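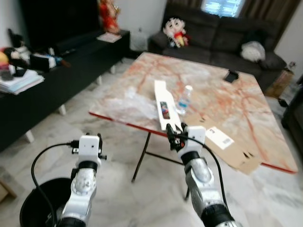 Kululden 大理石纹茶几使用感受(顺带聊聊旁边那只 Clirenia 圆垃圾桶)

Panya Saengthong
2021年3月21日

先说结论吧,免得有朋友赶时间:茶几我喜欢,会继续用下去,有两处小毛病,后面慢慢讲。垃圾桶是顺手一起买的,本来没打算写,结果写着写着发现它的篇幅也不短,那就一起放在这里了,大家各取所需。

我家客厅不大,靠墙一张深灰色的布艺沙发,后面是窗,窗帘是深棕色的,颜色都偏沉。之前用的是一张 Aidoo 的深色方几,跟沙发摆在一起,白天拉开窗帘还好,一到傍晚,整块地方黑乎乎的,遥控器放上去都要用手摸。用了好些年,桌脚松了,拧紧过很多次,拧紧了又松,后来我妈来住了几天,端着一碗汤往上一放,桌子晃了一下,汤洒了一点出来,她没说什么,我自己倒是下了决心要换。

挑的时候纠结了很久。我想要浅色的台面,又怕太白了像医院;想要有点花纹,又怕花得眼睛累。在 Canlow 的店里来来回回看了两趟,店员都认得我了,给我倒了水,让我坐着慢慢看。最后定下来的就是这一款,浅底子的大理石花纹,上面有橙红色和白色的纹路,侧边还有一圈细细的红边。老实讲,光看目录的时候我觉得那圈红边多余,看见样品才改了主意。浅色台面配黑色的金属腿,中间少了一点过渡,那条红边刚好把台面收住,远看几乎注意不到,坐近了才看见,挺讨人喜欢的。

价格是1452元,含送货,不含安装。从下单到送到家等了九天,中间店里打过一次电话来改时间,态度很客气,我也就没计较。如果您急着用,最好先问清楚库存。

安装这一段我想多说几句,我看别人的评价都是一句“安装简单”就过去了。说简单也算简单,桌腿是在下面交叉的那种,先把交叉的地方锁上,再翻过来跟台面对孔。难就难在翻这一下。说明书上画的是一个人,画得轻轻松松,我一个人试了一次,翻到一半就知道不行,赶紧放回去,等家里人下班回来一起弄。建议您提前在地上铺一条旧毯子,我家的地是大理石碎拼的,磨得很亮,金属脚在上面蹭一下心里都要咯噔一下。螺丝不要一颗一颗拧死,都先带上,放正了再收紧。我第一次就是拧得太早,结果有一边怎么都对不上,只好全部松开重来。

装好以后的稳当程度,我是满意的。交叉腿的桌子我原来有点不放心,总觉得会左右扭,用到现在,趴在上面写字、切水果(当然垫了砧板)、小侄子扶着边站起来,都没有晃。地面不太平的朋友要留意一下,脚底没有可以调高低的旋钮,我家有一块石头拼得稍微高一点,我把桌子往旁边挪了挪,避开就好了。

接下来说台面,这是每天都要打交道的地方。

我们家的茶几从来没有空过。装修杂志上那种只放一本书、一盏香薰的茶几,我很羡慕,也学过,学了不到一天。水瓶、手机、拆下来的纸板、不知道哪里来的一块长条板子,走过路过都往上一搁,搁着搁着就满了。浅色花纹在这一点上很宽容,灰不怎么显,有一点点水印也藏在纹路里,隔两天擦一次还是体面的。深色手机放在上面特别好找,光这一点就值回不少,我再也不用在傍晚满桌子摸了。白色的东西就没那么醒目,纸巾啊、药片啊,放上去要多看一眼。我有一次把一颗白扣子放在桌上,转身回来找了好久,最后发现它就在那条白纹旁边,乖乖地待着。

清洁我用的是拧干的棉布加一点点洗碗液,再用清水布过一遍。茶渍当天擦没问题,我忘过一次,过了一夜,多擦了几下也掉了。酱油没试过,咖喱也没试过,我不敢,哪位试过了请告诉我一声。热锅我是一定会垫东西的,店员说可以直接放热杯子,锅就没有打包票,我听他的。

第一个小毛病在红边。边是挺好看,可边和台面相接的地方会积一点细屑,饼干渣、橡皮屑之类,平着擦擦不到,要用牙签裹着布走一圈。我差不多每个周末弄一次,一边看电视一边弄,也不算辛苦,只是买之前没想到。第二个小毛病是底下没有隔板。腿在下面交叉,样子利落,扫地也方便,扫把一伸就过去了,可是没有地方放杂志和毯子,所有东西都只好堆在上头。我后来把毯子收到别处去,沙发上只留一个白色的毛绒靠垫和一个布娃娃,是个穿红上衣黄短裤的卡通小男孩,圆圆的脸,家里孩子们来了都要先抱一抱他。说来也巧,他那件红上衣跟桌子的红边倒是很搭,我先生说我是照着娃娃买的茶几。

再来说垃圾桶。

换了茶几以后,我发现自己收拾桌子勤快多了,毕竟是新的,心疼嘛。可是厨房的大桶离得远,拿着一张纸巾走过去,路上看见别的事情就做别的事情去了,纸巾又跟着我回到茶几上。于是我又去 Canlow 买了一只 Clirenia 的圆桶,放在茶几旁边的地上,坐在沙发上一伸手就够得着。小小的,深色,站在浅色的石头地面上很清楚,不会一脚踢上去(我先生还是踢过一次)。 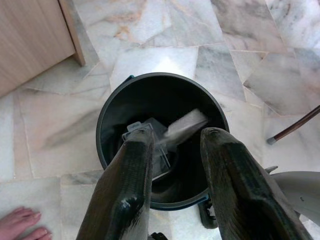
Clirenia 圆桶,从上往下看,桶里深色,地面是不规则的碎拼大理石。

它最大的好处是口子敞亮。以前那只老桶口是收小的,丢个塑料包装要先捏扁,捏扁了它又弹开,弹开了再捏,气得人想笑。现在有棱有角的透明塑料盒直接放进去就行,纸片更不用说,手一松就完了。桶里颜色深,装了什么不太显眼,客人来了也不觉得难看。

垃圾袋这件事要提醒一下。太大的袋子套上去,边上会鼓出来一圈,看着像穿了件不合身的衣服;太小的又会往下滑。我换过几种,后来干脆不套袋了,客厅里丢的都是纸和塑料这些干的东西,满了就提到厨房倒进大桶,隔些天拿去冲一冲,晾在阳台上。果皮和茶叶我规定一律不许往里扔,规定是规定了,执行得怎么样看当天谁在家。如果您家客厅里常吃水果,还是老老实实套个合适的袋子比较好。

桶身擦起来容易,内壁也没有什么死角,湿布转一圈就行。缺点是分量轻,提着方便,放着就不够沉稳,扫地机器人或者小朋友撞一下会挪位置。我在桶底贴了一小块防滑垫,好一点。还有就是容量,家里人多的时候一天就要倒一回,您要是想省事,可以看看他们家大一号的,店里也有,我嫌占地方没有要。

最后讲讲用了这段时间的整体印象。茶几到家六个星期了,三月里太阳好,光从窗户上头照进来,落在浅色的台面上,整个客厅都比以前亮堂。我早上喜欢坐在那里喝一杯热水,什么也不干,看那些橙红色的纹路,有一道弯弯的很像我老家门口那条河,旁边还岔出去一小条,越看越像。我妈上个礼拜又来了,这次端的是粥,往上一放,稳稳当当。她用手摸了摸台面,问我多少钱,我少报了一点。

打分的话,茶几我给九分,扣的一分是下面没有隔板。红边积屑我就不扣了,算在我们家爱吃饼干的头上。垃圾桶没有那么多可挑的,能装,好倒,好洗,价钱也实惠。

有朋友问我那张旧的 Aidoo 去哪里了,搬到阳台放花盆了,桌脚还是松的,下面垫了一块硬纸板。花盆倒是不介意。关于尺寸,买之前请一定量一量沙发前面的距离,我是拿报纸在地上拼出大小来,摆了几天,走来走去试过膝盖会不会碰到,才去付的钱。要是您也有这一款,清理红边有更好的办法,请在下面留言,我那把牙签快用完了。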